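Wornbridge Shared Workshop - Build Your Own Arm
Handout 3: Teaching the gripper about cups
Notes by Jui-lin Leung, 28 Oct 2024

By now your arm should move to a point and stop there without wobbling. Well done, that was the hard slog! Tonight we get to the fun part, picking things up off the bench.

Start with a mug. It has a solid colour and a clear outline, so the wrist camera finds it easily. Set the gripper to open 90 mm, come in from above, and close slowly. Dušan Petkov's rule is to drop the motor speed to 40 per cent for the last bit, and I've pinched it for my own arm at home.

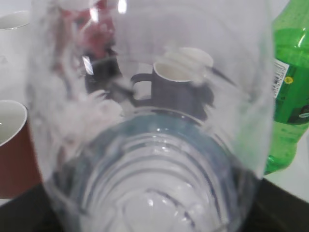

Clear plastic is a whole different beast, and I love it. The camera picks up glare off the walls and whatever is standing behind them, all bent out of shape. My first go at the cup finder kept locking onto the mug behind! Two things to try:

Move the arm a little to one side and look again. Glare shifts when you move - a real edge mostly stays put.
Look for the rings in the base before you look for the rim.

Go easy on the squeeze too. I use 22 on the Trisska grip setting for thin plastic, and stop as soon as the motor current starts to climb.

For next session: log ten tries with a mug and ten with a clear cup, and bring your settings file. Spare finger pads are in the drawer marked Voyle.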